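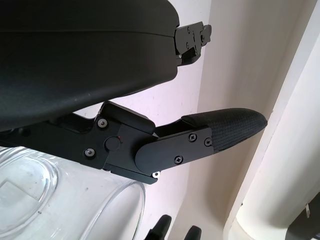 ## Tap water in Parstead tastes like a pool??

**tramwood_7** – moved here in June. smells like chlorine every morning. anyone filter it?

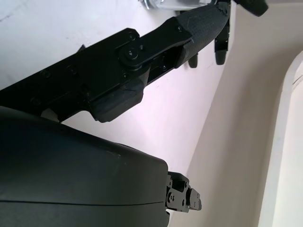
*1 min read*

**lmarinho:** Leave a jug in the fridge overnight. Free.

**gusset550:** doesnt work on our side of Urquhart. Get the Weritz jug, 18 bucks

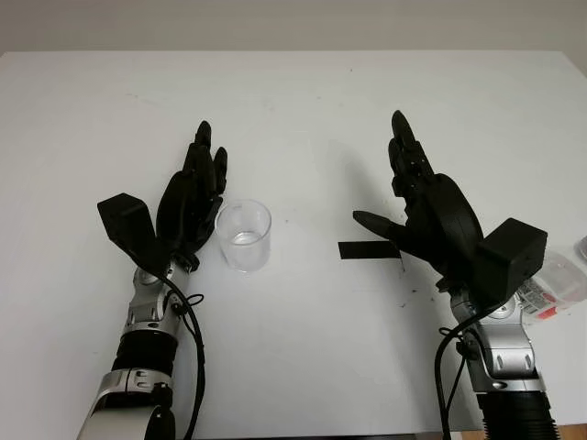

## Replies, page 2

**lmarinho:** 18 plus cartridges forever. no thanks

**tramwood_7:** tried teh fridge thing – bit better. still buying bottles tho

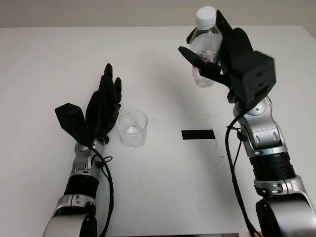
*Bottle and glass.*

**gusset550:** told you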